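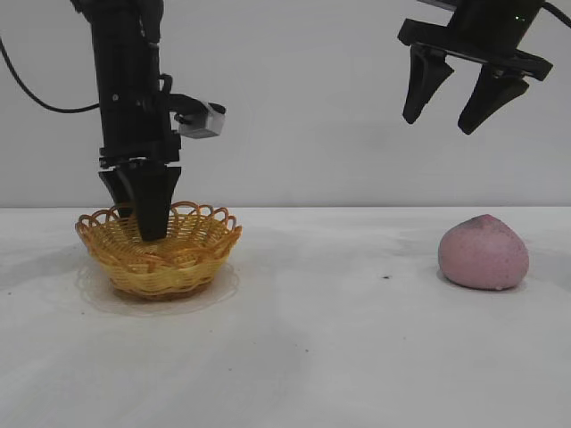 If you've signed up to write postcards for the equal housing ordinance, the best place in the house to do it is the kitchen, and a little setup makes the whole evening fly. I've hosted these at my place for two campaigns now and I love them! You get good company and soup, and a stack of cards goes out to people who may not know that in our county a landlord can still turn away a couple because they're both women. What follows is everything I've learned about turning a kitchen into a postcard factory for a night. Start with the containers. Small woven wicker baskets with a looped rim, like the one on the white tabletop, are my favorite for this job – low enough to reach into while you're talking, light enough to slide down the table when someone at the far end runs out of stamps. Thrift stores have piles of them.

Clear and cover the table

Wipe everything down an hour ahead and let it dry all the way. I mean really dry, because card stock finds every damp patch on a table and drinks it up. If your table is dark wood, lay down a plain white sheet or the back of some leftover wrapping paper. It bounces the light up and you can see what you're writing. Vinyl tablecloths look practical but pens skid on them and the cards slide around under your hand.

A rubber shelf liner cut into placemats is wonderful if your table wobbles or slopes (mine does both).

Pens

Buy more than you think and test every single one. Gel pens look gorgeous and smear like crazy on glossy cards, and left-handers will suffer. Plain ballpoint on the glossy side, felt tip on the matte side. Keep a scrap pad in the middle of the table so people can get a stubborn pen going without practicing on a card.

If ink does get on the counter, rubbing alcohol on a cotton ball takes most of it off. Try a hidden corner first. On hands, a little cooking oil and then dish soap works better than scrubbing.

Bright colors, please! A rainbow of pens makes people linger over their cards. Catríona Hennessy does each line in a different color and hers come out looking like birthday invitations. I'd read that before I read anything else in my mailbox.

Food that doesn't leave fingerprints

This is the big one. No chips, no buttered popcorn, nothing with powdered sugar, and I say that as a person who would eat powdered sugar from the bag. Cheese cubes on toothpicks are great. So are grapes, pretzel sticks, and little sandwiches cut in fingers if you keep the filling dry. Serve soup at a set time, in mugs, somewhere else! We push the cards back at 7:30, everybody moves to the living room, and we eat and gossip for a while before going back.

Drinks go on the counter or a side table and never on the writing table. I lost a whole sheet of addresses to a glass of iced tea in our first campaign and had to ask for another, and Eimear Coughlan was very nice about it, but still.

Lids help. Old jam jars with a hole punched for a straw are perfect for kids.

Light

Kitchen ceiling lights throw your own shadow right over your hand. Bring in a couple of desk lamps and set them on the side opposite the writing hand. Anybody past forty will thank you.

Keeping the cards straight

Our group is split into kitchens, and between us we had 4,000 cards to get out last time. We mailed 3,737, and most of the rest were spoiled in ways that were easy to avoid, so learn from us:

- Write the address first and the message second. A lovely message on a card with a botched address is a heartbreaker.
- Check off each name on the list the second the card is done, before you pick up the next one.
- Stamps go on last, all at once, with a damp sponge in a saucer if yours are the lick kind.
- Stack finished cards face down with a strip of scrap paper between wet ones. Felt tip wants a few minutes.
- Don't use a rubber band straight on the cards. It bends the edges. Wrap a band of paper around the stack first and then the rubber band.

What to write

Your organizer will give you a script, and you should stick to the legal parts of it word for word – the date of the vote, the name of the measure, no promises. But there's usually room for a line of your own. Noreen Ó Dubhghaill writes "My daughter and her wife would like to live near me." I can't improve on it.

Keep it warm. Don't scold anybody. Never put anything private about another person on a card, even if they're family and even if you're sure they'd be fine with it. A postcard gets read by everyone who handles it, so ask first or leave it out.

With kids in the house

Give them the decorating job. Stickers and washi tape on the picture side only, away from the address. Three kids is about my limit at one end of the table. Crayon is fine under pen but terrible over it, and glitter should stay in the garage until the campaign is over and probably after that too.

Cleaning up

Sweep the table for stray stamps before you shake out the sheet! Check under the place mats. Recycle the spoiled cards, but tear up anything with a name and address on it first. Pens go back in their jar with the caps clicked on, baskets get a shake over the trash, and leftover soup goes home with whoever stayed latest.

Next round starts in January and my kitchen is open.

Posted in December by Sorcha Ó Néill

Recent tips
Getting poster paint out of a cotton T-shirt
Hemming a parade flag without a sewing machine
Feeding a crowd before a city council hearing
Storing yard signs so they last more than one season
Potluck labels that hold up in the rain

Contact | Copyright Sorcha Ó Néill | Back to top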